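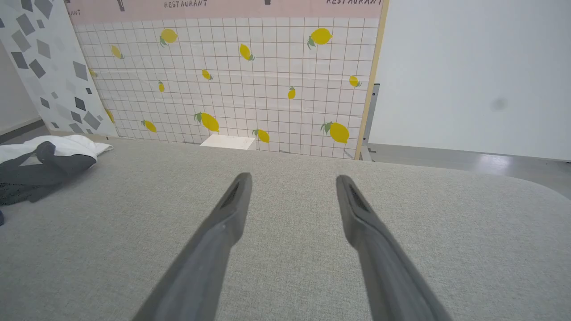
How do you keep a fabric-covered table from pilling and staining when it gets used every day?

Vacuum it with a soft brush before anything wet touches it, blot spills within a minute or so, and keep rough-backed items off the surface. Most of the damage I see comes from scrubbing dry grit into the weave.

Longer version in the next few posts. Pale gray woven cover, upholstery type, pulled over a table with rounded corners. Second cover on this table. The first one went in November.

**2/** Fabric choice. I bought a remnant from Leitner, 146 cm wide, enough for the top plus a fold-under on all sides. Tight weave, low pile. Loose weaves snag on zippers and on the feet of small appliances. Pale gray shows coffee and hides lint. Charcoal does the reverse. I picked the one where I can see what needs cleaning.

**3/** Corners. Do not miter a rounded corner. Run a gathering stitch 2 cm in from the edge, pull it until the fabric cups, then staple from the center of the curve outward. If you get a pleat on top, pull the last few staples and redistribute. The far right corner on mine took 3 attempts.

**4/** Spills. Water first, blotted with a white cotton cloth. White matters: dyed cloths can transfer when damp, and charcoal knits are the worst for it. I ruined a panel of the first cover that way. If water does nothing, one drop of dish soap in a cup of water, blot, then plain water again. Work from the outside of the stain inward.

**5/** Water rings. The ring is at the edge of the wetted area. Mist the whole section between two seams or edges, blot evenly, let it dry flat with a fan on low. Do not use a hair dryer.

**6/** Pilling. Battery fabric shaver, lowest guard, no pressure. I tried the Varkico one and the cheap Sallelo one. Same result on this weave. The Sallelo empties more easily.

**7/** Thaddäus Nägeli asked about spray-on protector. I used it on the first cover. Water beaded for a few weeks, oil went straight through, and the treated area picked up a slightly different sheen. Left it off this time.

**8/** Backdrop panels behind a table like this: wipe printed ones with a barely damp cloth, top to bottom, and keep the runoff away from the fabric. Slide a towel along the back edge first.

**9/** Staples: 10 mm for softwood, 6 mm for plywood. Anything longer came through on mine.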